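Wiriya bench notebook, June, afternoon session

Coffee counter chores again today. I had promised myself I would write this up before the details went soft, so forgive the rambling. The question from the Vosville people is still the same one, whether a pair of arms could take over the dull end of a small café's work (lids, cups, bags, tidying up after the rush), and my feeling is still "some of it, slowly, with a person nearby."

Lids first. A lid lying flat on wood is a mean little thing, all rim and hardly any height, and a finger that comes down a hair too high just slides over the top.
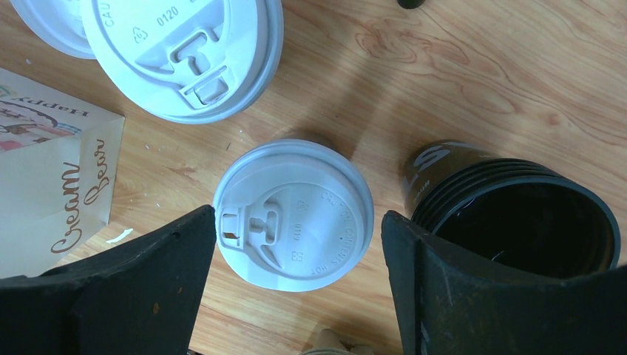
I set the budget at 30 tries per item, the same as we used for the Wultico dishes, so the two sheets can sit side by side. Please keep to that, even when it's tempting to give a grasp just one more go! I'd also like the approach speed left at 50 percent for now. It makes for a long afternoon, but I can follow what the wrist is doing and still drink my tea.

Paper bags are the part I keep coming back to. They fold where they please, and a corner that gives a good hold also lets the rest of the bag swing and lean.
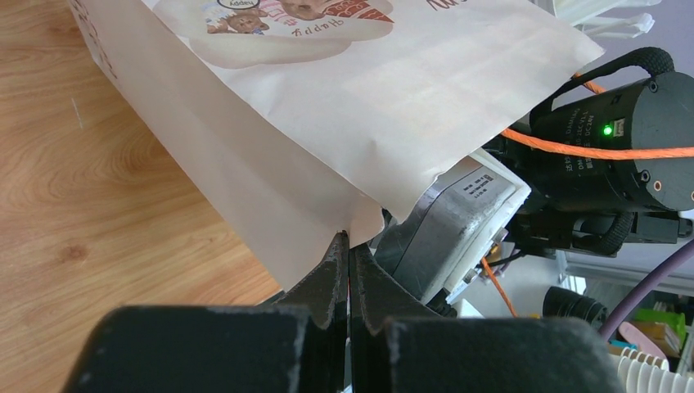

My old notes from Dandau treat a bag like a box with soft walls, and I think that was wrong of me. It's much closer to laundry. You pick a spot, you pull, and then you look again before deciding anything else. Runs 121 and 124 are the ones to replay if you want to argue with me about this, and I do hope somebody will.

For the counter layout I would rather keep the mess in. A real counter has straws and cups all over it.

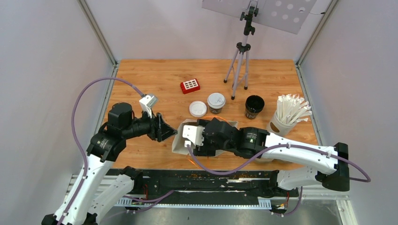

Would I let it close up a café by itself tonight? I wouldn't, though I'd happily give it one narrow job, say moving empty bags to one side, with someone within reach of the stop button.

Back to grip force, then. Too little and the paper slips, too much and you get a pucker that turns into a crease, and the crease changes how the bag hangs the next time you lift it.
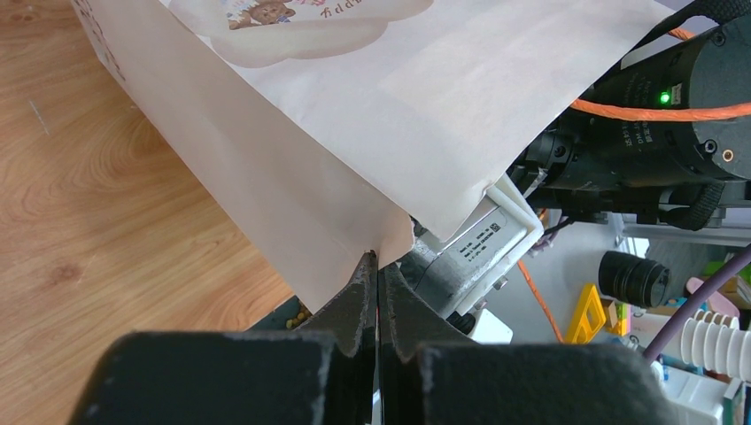
I'm going to try a softer close with a short pause before the lift, and write the force next to each run number so we can sort them later. Still to do: wipe down the base rail, find fresh bags, and ask Vosville what size lids they really use.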